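Home About News Projects Contact

News
May
By the Grallach press desk

Grallach opens Stalholm, a home laundry collection made on real beds

We're putting out the first part of Stalholm, and I've been itching to write this one for months. Stalholm is our collection of recorded examples of people handling clothes at home, gathered so that a learning system can study how a pair of hands gets a blouse from spread out to folded up. It holds 3,546 recordings so far, and every one of them was made with hand-held grippers in somebody's bedroom (no lab tables, no rented showroom with one sad T-shirt).

Why bedrooms? Well, that's where most of us fold! A mattress gives a little, the bedspread has its own pattern, and there's usually a pile or two of finished clothes next to the thing you're working on. We wanted all of that in the recordings. Our friends at Ronden, who train the folding system, asked for it too, and they were pretty firm that we shouldn't tidy the rooms first.
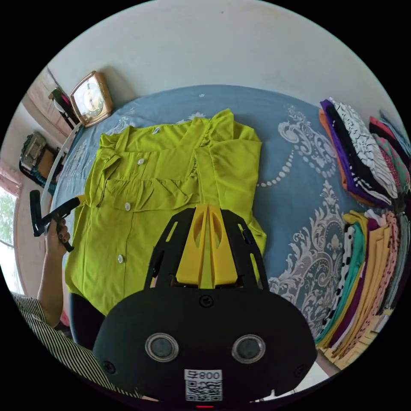

Do the people recording need any background in robotics?

Anybody who folds their own laundry can do it, and we spend the first morning getting them comfortable with the grippers before a single recording counts.

I tried it myself in the spring and I was slow. Painfully slow! You squeeze the handle, the fingers close, and you find out how much your own fingertips usually do for you when you're after one thin layer of cloth. By lunch I could manage a dish towel. Shirts took me until the next day, and I still can't do a fitted sheet (but then I can't do one with my bare hands either).

Stalholm's first part covers 84 homes and 128 kinds of garment and household cloth. Blouses got extra attention because Ronden's system kept losing track of which side was which once there was a ruffle or a loose sleeve involved. So we asked people to bring out the frilly ones, the gathered ones, anything with a collar that won't sit still. 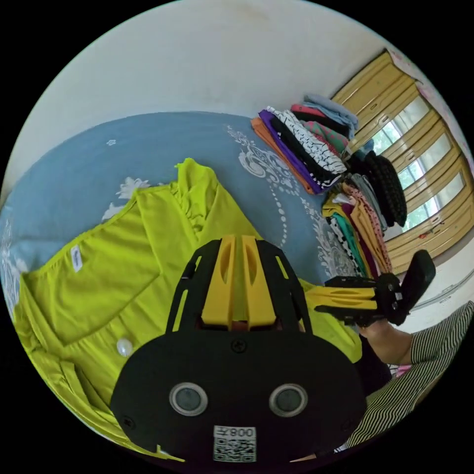 Lime-green ruffled blouse on the bed, with folded clothes stacked beyond it.

Each recording stands for one try at one piece, and we keep the clumsy ones. A fold that went sideways and got fixed is worth a lot to us, and I'd hate to see those thrown out just to make the collection look neat. People can stop whenever they like, they can ask us to drop a recording afterward, and they get paid for the practice time as well.

The checking is done in our Ghauri office, where a small team watches every recording and writes a plain note on what was handled and where the try begins and ends. It's slow going and they drink a frightening amount of tea, but I've read through a stack of those notes and they're a pleasure. Somebody over there has strong feelings about sleeves.
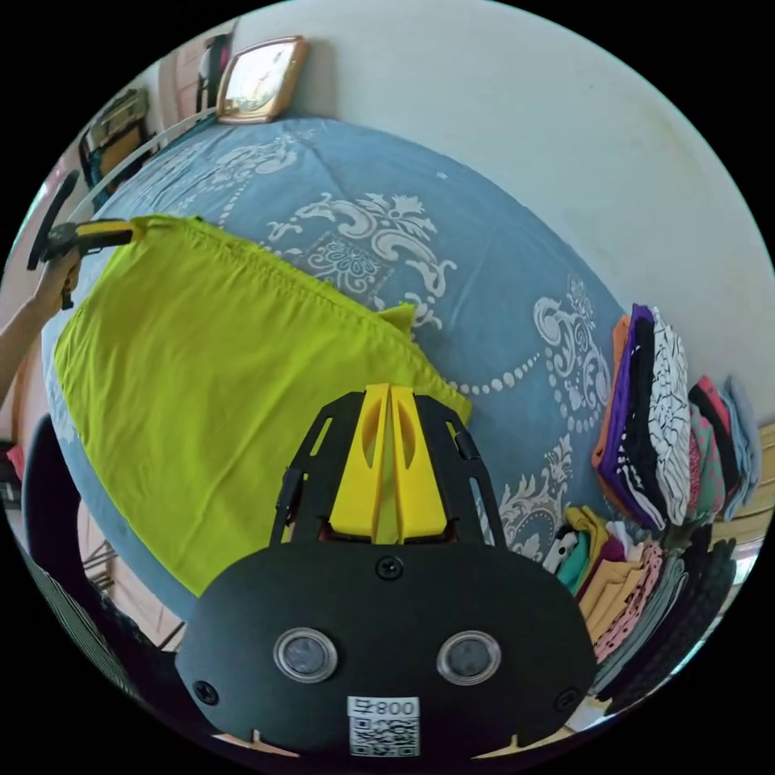

How to get Stalholm

The first part is open to universities and small companies now, free for research use, and you can ask for it through the Contact page. Tell us in a line or two what you're working on. We answer requests in 2 batches a month, so please don't worry if you don't hear back right away.

The next part will cover towels, bedding and baby clothes, and we're looking for more homes to record in. If you've got a bed, a basket of clean laundry and a free afternoon, write to us! Press questions go to the same page; just put "Stalholm" in the subject line and it'll land with me.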